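Three nights at the Villholm in Sarnberg

2022-11-14

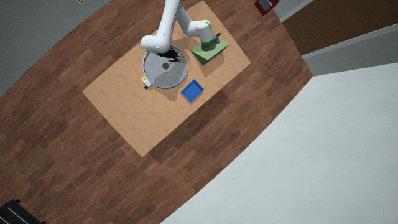
*Light wood tabletop, brown plank floor.*

I had a work meeting in Sarnberg and stayed on for the rest of the week, so I booked three nights at the Villholm. It used to be a plain business hotel called the Czerwiński. The new owners have kept the building and changed most of what's inside it.

My room was on the fifth floor, facing the rail yard. The freight trains stop before midnight and start again at 6, and the windows are good enough that I slept through them. The bed was firm. The shower took a long time to warm up on the first morning and was fine after that.

I paid 86 euros a night with breakfast. A friend, Teresa Zieliński, stayed in the same place in the Czerwiński days and paid less, but she had no breakfast and a carpet she still talks about.

Breakfast is on the ground floor – rye bread, eggs, two kinds of cheese, and a plum jam I would have bought if they sold it. Get there early. By eight the line for the coffee machine reached the door, and there is only one machine.

The front desk was quick. Letay Tesfamariam checked me in and moved me off the second floor without any fuss when I asked for something higher. She also told me which tram to take, and that saved me a walk uphill with a suitcase.

Two complaints. The gym shown on the booking page isn't open yet – the sign on the door says December. And the hallway lights run on a timer that's too short for anyone looking for a key card.

I'd stay again if the price holds. Next trip I may try the Dolance across the river to compare, mainly for the later checkout.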